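# How Do the Police Find Out Who Broke In?

Imagine that you come to school in the morning and the door of the music room is broken. Two guitars are gone. Who did it? The police were not there when it happened, so they must find out afterwards. This work is called an **investigation**.

Let us take a small town called Sturncombe. One night in May, a thief goes into the De Graaf bicycle shop and takes 400 dollars and 8 bicycle lamps. In the morning the owner calls the police.

## First, do not touch!

The first officer who arrives asks everybody to stay outside. Maybe the thief left something behind: a footprint, a hair, a glove. These things are called **evidence**. If many people walk through the shop, the evidence can be lost.
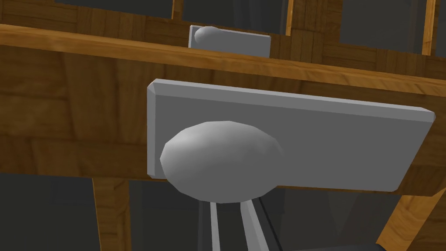
Then come the people who look for fingerprints. The skin on your fingertips has very small lines, and no other person has the same lines as you. When you touch something smooth, you can leave a print of them. The police put a fine powder on it with a soft brush – then the print can be seen.

## Asking questions

A person who saw or heard something is a **witness**. The police go from house to house and ask. One neighbor heard glass break. Another saw a white van with the word Skekwood on its side. The officers write down everything, also the small things.

## Is the thief found?

Sometimes yes, sometimes no. In the nearby town of Ornthorpe there were 164 break-ins in one year, and many of them were never solved.

When the police think they know who did it, this person is a **suspect**. A suspect is not yet guilty! A court must look at the evidence and decide.

## Can children help?

Yes. If you see a broken window or an open door, do not go in. Tell an adult you trust, and try to remember what you saw and at what time.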